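How to Log a Soccer Match by Hand

By Anjana Munasinghe

This is the method we use for Carside home games. You need a ruled notebook, two pens and a watch.

1. Set up the page
Write the home side on the left and the visitors on the right. Leave 10 lines for each half.

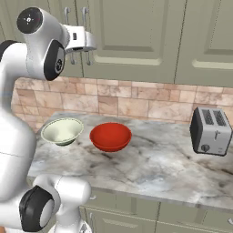

2. Note the starters
Copy the shirt numbers from the team sheet before kickoff. Add the bench underneath – late changes are common at Waler.

3. Log shots and goals
Put the minute first, then the number, then a code: G for goal, S for saved, W for wide. A shot by Guthrie's number 14 that goes wide reads "2, 14, W."

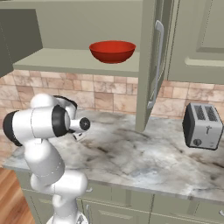
White robot arm above a marble countertop

4. Mark cards and subs
Use the second pen. For subs, write the player going off first. 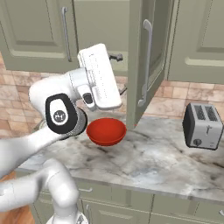 5. Handle stoppage time
Anything after 90 is written as 90 plus the extra minute. Do not write 91.

6. Check your totals
Add up the goals and compare them with the referee's card. Dudari keeps its own log, so ask for that too if the scores differ.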